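Saturday, 6:30 a.m.

Outside temperature 26 F at the back door, wind out of the north. Boiler lit on the second try. Pressure steady, return line still cooler than I would like. I bled the two upstairs radiators again and got a short hiss from the bedroom one, nothing from the landing.

Read the meter before coffee. Usage for the billing period is 493 kWh against 63 therms of gas. The electric figure is higher than it should be for a house that heats with gas, and I suspect the dehumidifier in the basement. Moved it to a timer, 30 minutes on per hour, and will compare next month.

Hélder Vieira called at nine about the Aguiar valve. He has the brass body in stock but not the actuator, and wants to substitute the Skumine unit. Same thread, different stroke. I asked him for the data sheet before agreeing to anything. He thinks I am being slow. Possibly.
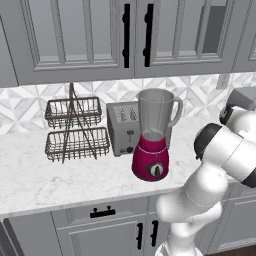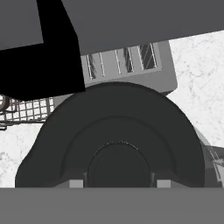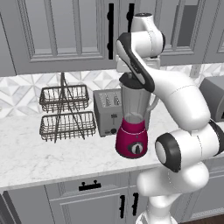 Kitchen renders, gray upper cabinets and marble counter in the first and third.

Spent the afternoon on pipe insulation. The old foam had split along the seam at both elbows. Cut new sleeves with a bread knife, mitered the corners, taped the joints. The tape from Rudis holds well on clean copper and badly on anything with flux residue – wiped the rest down with alcohol and redid one joint.

Basement humidity at five was down slightly. Too early to credit the timer.

To do: drain valve on the expansion tank, new batteries for the hall thermostat, write back to Hélder. Soup for dinner, bed by ten.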